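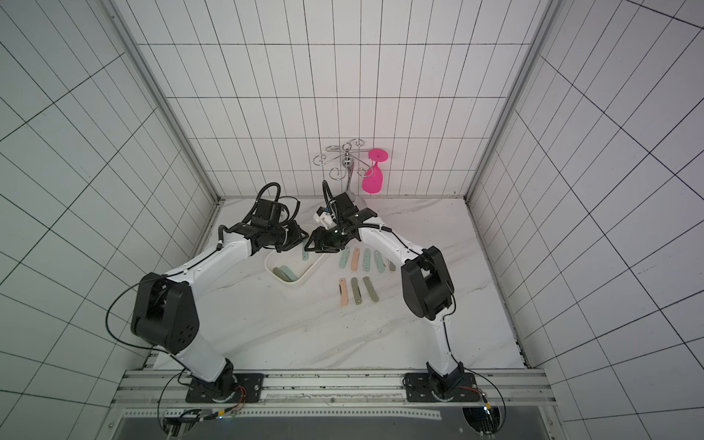

Plillitz Classroom Guide, page 70

Finding the area under a curve

If you have worked through the chapter on plotting, you already have a curve on your sheet and are probably itching to do something with it. This section covers the Area tool, which many of our readers tell us is the part of Plillitz they open most often (and the part they write to us about most often, too!). We'll set up one simple integral together, check it by hand, and then let the program do the heavy lifting.

You will need Plillitz open on a blank sheet, plus a pencil and a scrap of paper for the checking.

Entering the function

1. Click in the function bar at the top of the sheet and type 3x^2. You can leave out the multiplication sign between the 3 and the x, but if you have a letter of your own in there, such as a constant k, please type it as k*x^2.

2. Press Enter. The curve should appear as a nice steep bowl sitting on the origin. If all you get is a blank grid, choose View, then Fit to Curve.

3. Open the Area panel from the Tools menu. It docks on the right unless you've moved your panels to the bottom, as people with smaller screens often do.

4. Type 0 in the box marked From and 2 in the box marked To. The boxes also take things like pi/2 or sqrt(3), so there is no need to round anything off first.

Note: If From is larger than To, Plillitz will still work out the integral, and the sign will come out flipped. That is the usual convention, and the program follows it without asking you.

Choosing a method and a number of strips

5. Under Method, pick Trapezoid. There are also Midpoint and Simpson, and we'll come to Simpson in a moment.

6. Under Strips, type 4 and press Enter. Each strip is now half a unit wide, and you will see the tops of the strips drawn as straight lines between points on the curve.

7. Read the value at the foot of the panel. It should say 8.25.

Now do the sum on paper, which takes hardly any time at all. The heights of the curve at 0, 0.5, 1, 1.5 and 2 are 0, 0.75, 3, 6.75 and 12. Take half of the first and half of the last, add the three in the middle as they are, and you have 16.5. Multiply by the width, 0.5, and there is your 8.25. The exact answer is 8, from x^3 evaluated at 2 and at 0, so we are a quarter of a unit too high. This curve bends upward everywhere, and the straight tops of the strips lie above it.
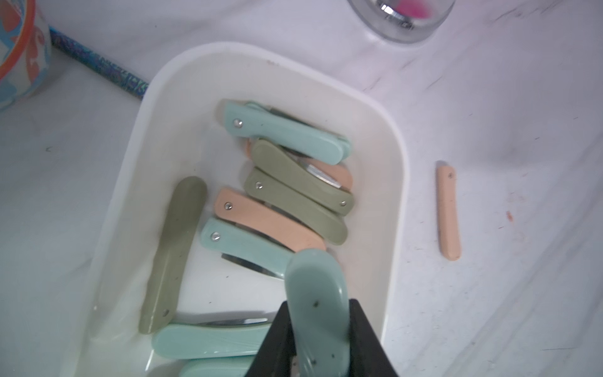 8. Change Strips to 400 and press Enter again. The value drops to 8.000025, and I doubt you'll be able to tell the strips from the curve by eye.

9. Switch Method to Simpson and put Strips back to 4. You should see plain 8. Simpson's rule is exact for any polynomial up to degree three, and it's well worth trying it on x^3 and then on x^4 to see where the exactness stops.

Caution: Simpson needs an even number of strips. Type an odd number and Plillitz will round it up to the next even one, and the number in the box changes color to let you know. Students copying results into a lab book should write down the number that is in the box afterward.

Saving the table of values

10. Click Show Table. Each row gives a point, its height and the weight it carries in the sum. The table holds up to 513 rows, so the most strips you can tabulate is 512 (there is always one more point than there are strips, which trips up nearly everybody the first time). You may ask for more strips than that, but the table button goes gray.

11. Choose File, then Export Table, and give it a name you'll recognize next week. The file opens in any spreadsheet.

12. If you share work through a Fleria class folder, save the sheet itself there as well. An exported table keeps the numbers but drops the function and the limits.
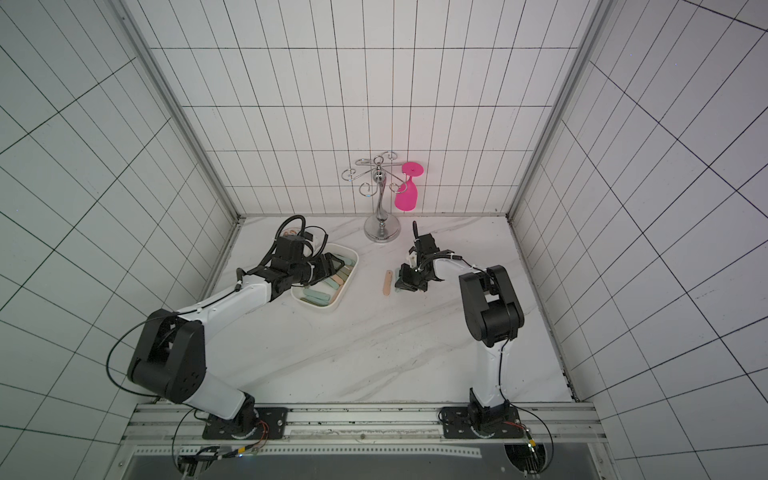 Page last changed: 2 October 2020

When the area isn't what you expected

Parts of the curve below the x-axis count as negative. Try sin(x) from 0 to 2*pi and you'll get zero, or something so tiny that it may as well be zero. If you were after the total shaded area, tick Count All Areas as Positive in the Area panel. Remember to untick it afterward, because the setting stays with the sheet.

A message reading "Function not defined on interval" means there is a gap somewhere between your limits. 1/x from -1 to 1 is the classic one. Splitting the interval at the gap won't rescue that particular integral, since neither half has a finite value, but it does help with a function such as ln(x-1) where you simply started too far to the left.

Trigonometric functions expect radians. If your answers look wildly off, have a look at the angle setting in the lower corner of the sheet before you try anything else. The Kaplan sample sheets were saved in degrees, and opening one of them changes the setting for the whole session.

On older computers the picture may take a little while to redraw with a great many strips. You can untick Draw Strips and the value will still be worked out in the usual way.

The worked numbers in this section were checked by Isamu Tsuchiya. For areas between two curves, carry on to the next section and keep the sheet you have just made, as we'll be adding the line y = 6x to it.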